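In Praise of the Market Ledger

By Dinesh Fernandes
1/1/19

Give me the choice between a royal charter and a ledger of market tolls, and I'll take the tolls every time. I know how that sounds! Charters have the seals and the big names, and they end up in glass cases. But a toll book tells you what came through the gate on a wet morning in April, and who tried to get out of paying for it.

I fell for these books while reading up on Zelenák, a hill town that hardly anyone outside its own valley has heard of. Its surviving toll roll covers 34 market days. It's a messy thing, with two clerks who plainly disliked each other's spelling, and I have read it in transcription more often than I've read most novels. There are eggs in it, and hides, and a man charged twice for the same goat. There is a widow who sold candles for years and then moved up to wax by the block, and you can follow her doing better season by season.

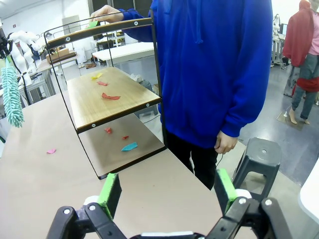 4 min read

School histories still like to tell us that ordinary people in the Middle Ages lived and died within sight of one steeple, knowing nothing of anywhere else. Then you open the roll and find salt from Jarex, a long haul over bad roads, sold by carters who came back so often that the clerk stopped writing down their full names. Somebody bought that salt. Somebody asked how the road was, and what bread cost on the other side of the pass, and took the answers home.

I'm not claiming the toll books are fair witnesses. They leave out whatever slipped past the gate, and I suspect that was plenty. They say little about children and even less about servants. A roll from nearby Brolla lists nearly 400 payments and gives the names of only 50 payers, which is maddening if you want people and not just pennies.

Still, what a lot of life gets through! More of it should be in print, with a decent index and a plain translation next to the Latin, so that a curious reader can wander in without ten years of training. We have shelves of books on kings who reigned for a few months — surely there's room for the goat man.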